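Keeping the Kitchen Cell in Step
Reading time: 4 min

The two-armed robot at Skoltau's site in Skustthorpe works at a domestic counter under a domestic wall cupboard. Before any new routine goes to the machine it is run in a simulated copy of the kitchen, and looking after that copy takes up most of Oona Vainio's week. She keeps the model, and Abelardo Muñoz keeps the hardware. Each change on one side is entered in a shared log, and the other side has to be brought into line before the next run.

Setting up begins with the base. The body is parked against the counter and its position is read at four points along the front edge of the worktop. The same four readings are taken in the model. If any pair differs by more than 5 mm, the base is moved in the model and the readings are taken again. Muñoz does not allow the real base to be moved to suit the software.

The arms are then sent to their start poses, one at a time. The left arm goes up and clear of the counter, with its gripper fingers pointing upward. The right comes forward over the worktop and stays low. The overhead cupboard sets the limit on how far either can be raised near the counter, and Vainio checks that clearance from the robot's own head view as well as from the side. In the head view the white shell of the body hides part of the counter's front edge, so the side view is used for contact and the head view for reach.
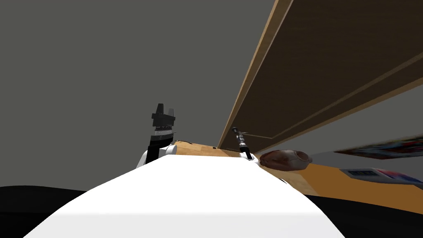

Checking the grippers

The left gripper is a parallel-jaw type. It is opened and closed 90 times in the model, and the finger gap is logged at each end of the stroke. The same sequence is then run on the machine. Wear shows up as a slow drift in the closed reading — the fingers stop meeting where the model says they should.

The right gripper is checked for angle. A knock at the wrist can turn it slightly without raising a fault, and the first sign is usually a pick that lands to one side. Muñoz brings the arm against a fixed stop, reads the wrist joint and compares it with the log. If the figures disagree, he slackens the clamp, resets it and repeats the reading. He has done this twice since July.

Loose items come last. Food, trays and packets on the simulated counter each have a weight and a friction value, and these are the entries most often wrong. Kevin Agudelo, who writes the pick routines, found that a rounded item rolled away from the fingers in the model but sat still on the real worktop. The friction value had been copied from a flat tray. The log now holds 816 entries, and a fair share of them concern friction.

A full check takes roughly half a shift. It is repeated after any collision, any change of fingers and any software update to the arm controllers.

Comments

Afonso Fonseca
Which joint do you read for the wrist check? On our cell the last joint looks fine and the error is one further back.

Édgar Valderrama
We stopped doing the open and close test in the model. It never drifts there, so it only tells you the script runs. On the machine, yes, every time.

Garrido
Is the fixed stop bolted to the counter or to the floor? Ours is on the counter and moves when someone leans on it.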